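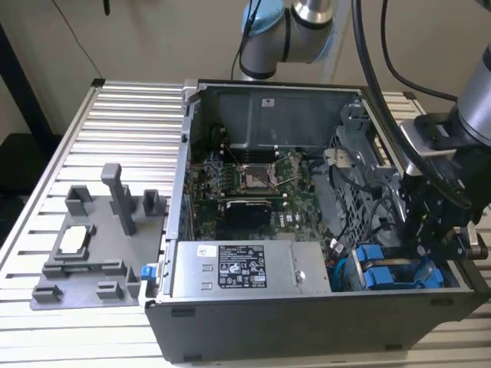
Nhung Ông

When the processor is out of a desktop computer and the socket stands open, you are at the moment where most of the damage is done. I have repaired office computers at home for many years, first on the kitchen floor and later at a proper table, and I want to write down the habits which have kept me out of trouble.

Before the first screw

Shut the computer down, switch off the power supply at the back, pull out the cord, and then press the power button once for a few seconds. Lay the tower on its side, so the open side faces the ceiling. People like to work with the tower standing because it takes less space, but then the cooler hangs from the board while you loosen it, and small screws fall down to places you will not enjoy searching.

A table with gaps between the slats is strong and does not bend under a steel case, but the gaps eat screws. If you work on such a table, give every small part a home before you begin. I like a shallow tray at the left side, with a raised border, big enough for a card or a pad. My neighbor Khoa Dương uses the lid of a cookie tin. It works very well, only it is noisy.

Taking off the cooler

Let the computer run for 5 minutes before you shut it down, if it still runs. Warm paste lets go more easily. Turn the cooler a little to the left and to the right before you lift. Do not pull straight up with force -- on some boards the processor comes up together with the cooler, and its pins can bend on the way.

The heatsinks with fins that sit beside the socket can stay where they are. They cool the power parts of the board and you have no reason to loosen them for this job. Watch your knuckles, as the fins may be sharp.

The open socket

Lift the lever fully, then the metal frame. Take the processor by two opposite edges and raise it straight up. Put it at once in a plastic shell or an antistatic box, never on the bare metal of the table.

From now on, treat the socket like an open eye. Do not blow in it. Do not wipe it with a cloth. If you must leave the table, put the plastic cover on the socket. I keep 3 old covers in an envelope for this purpose, and Liên Nghiêm, who sits near me at the Saturday repair evening, borrows one almost every time.

When the processor goes back, find the small triangle in its corner and the matching mark on the socket. Lower it flat and let its own weight do the work. The lever on some sockets needs a firm push at the end, and the first time it feels wrong. But if the processor does not sit flat, stop and lift it out again.

Cables and dust

Loose wires across the board should be moved to one side before your hands go in. A strip of paper tape holds them against the edge of the case, and it comes away without glue.

For dust I use a soft paintbrush 20 mm wide, and only when the socket is covered. Hold a fan blade still with one finger while you brush it.

New paste goes on last, a drop the size of a small pea. Wipe off the old paste first with alcohol and a coffee filter, which leaves less fluff than kitchen paper.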